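Darkeck two-slot toaster, by Greer Lamont

14 comments
8 shares

I bought the Darkeck in March after my old toaster quit popping up. It cost $47 at the Menzies outlet in Jullthorpe. I have made roughly 200 slices in it since then.

It has a brushed steel top and an off-white body, with small round buttons on the gray panel in front. The buttons are stiff. Cancel works every time, but defrost needs a second push about once a week. A medium setting takes 154 seconds on plain white bread and browns both sides evenly. 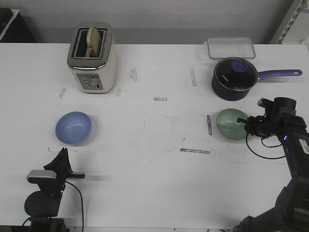
Regular sandwich bread sticks up above the rim, so it is easy to grab without tongs. Tall slices from a bakery loaf don't brown along the top inch. I turn them over and run them again on low. Bagels fit if you cut them thin.

The crumb tray slides out the back and catches most of what falls. The steel shows fingerprints and wants a wipe every couple of days. The cord is short, and I had to move mine closer to the outlet.

I would buy it again at this price. If you eat mostly bakery bread, look at the long-slot Plullonstead first. It costs more and takes up more counter.

Was this review helpful? 8 people said yes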